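The Case for the Slow Corner of the Shop

I have been a member of the same shared workshop for 6 years, and in that time I have watched a lot of robots get built by people who were in a great hurry. I was one of those people. My first arm was finished in a single feverish month, it waved at visitors, and by the following spring it was in a drawer with its shoulder gears stripped. I still have the gears. I keep them in a jam jar over the bench, next to the good tweezers.

So when I say that home builders should spend less of their time on arms and a great deal more on fingers, please understand that I'm scolding myself first.

Our workshop is called Falia, and it takes up the back half of an old upholstery building. We have a decent drill press, two printers that take turns being broken, and a long wall of shelves where members leave projects they swear they'll get back to. Walk along that wall and you'll see what I mean. There are arms everywhere, some of them lovely! And at the end of nearly every one is the same little claw, bolted on at the last minute, with bare plastic tips that couldn't hold on to a grape if the grape were helping.

I understand how it happens. An arm is a pleasure to build. You get big motions right away, and big motions bring people over from the other benches with their coffee. A finger is small and fussy, and when you improve it by a hair the only person who notices is you.

My current build is called Skeletti, a name it earned by being mostly holes. I cut down the bracket so many times trying to save weight that it began to look like something you'd hang up in October. Skeletti has no arm at all. It is two fingers and a handle, and I am the arm, which has saved me $450 in servos and I don't know how many evenings. I carry it to whatever needs picking up, I squeeze, and I find out right away whether the fingertips are any good. When they aren't, I peel off the pad and try another one. Craft foam, bicycle tube, shelf liner, the thumb of a dishwashing glove (that one was better than you'd think, until it started to roll up on itself).

What a finger needs most is an honest table. For a long time I tested on wooden blocks, and my blocks taught me very little, being square and dry and all the same size. Then I started using whatever was in the house, and I learned more in 2 weeks than I had all the previous year. Chopsticks are my favorite teachers. They're thin, they roll, they lie across one another so that moving one disturbs three more, and it matters a good deal where along the length you take hold. Pinch one near the end and the far end swings down like a gate. Glasses are nearly as hard, with those skinny arms and a lens you'd rather not scratch.
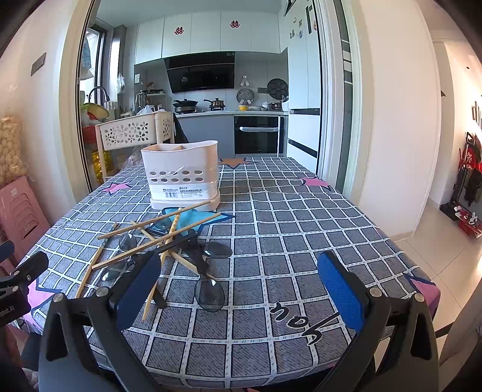 Chopsticks, sunglasses and a utensil holder on the star tablecloth, with two different pads on the fingers.

A friend at the workshop, whose arm is a far finer machine than anything I've made, tells me I'm dodging the hard part. A gripper that a person carries around is a fancy pair of salad tongs, he says, and the real work starts when the thing has to move by itself. He has a point, and I'll grant him more than half of it. My wrist does a thousand clever things that I would have to work out all over again for a motor. I tilt and nudge and back off without thinking. One day I'll have to pay that bill.

But I would like to pay it with a finger I already trust. When his arm drops a spoon, he spends the evening wondering whether it was the camera, the elbow, the code or the tips. When I drop one, I have the pad and I have myself, and I'm used to blaming myself, so we get through it quickly.

There's also the matter of who gets to take part. Not every household can give up a room to a machine with a power supply the size of a toaster. A pair of fingers on a handle fits in a kitchen drawer, and you can bring it out after supper and put it away before bed. I'd love to see Falia set aside one bench for this kind of work, with a box of odd household things and a box of pad scraps, and no motors allowed until you can lift everything in the first box 5 times running. I've offered to supply the chopsticks.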